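Home | Fabrics | Thread | Kits | Contact

Omeva Quilting Thread, Path Grey 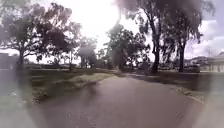
Omeva is our cotton thread for piecing and for quilting by machine, and it comes on a cone of 2000 meters. The color Path Grey is a middle grey which goes well under light and dark fabrics. It has small lighter flecks in it, like the speckles in the asphalt of a park path, so on a printed backing the stitches are hard to find. For a plain white backing we advise to take the color Chalk.

Use a needle size 85 or 90 and make the top tension a little lower than usual. Wash up to 40 degrees. The cone needs a stand, it does not fit on the pin of most home machines.

Item 895. Orders which come before Thursday noon are sent the same week. Questions about color: write to Seija Mäkelä.

We use cookies to remember your cart. Accept | Settings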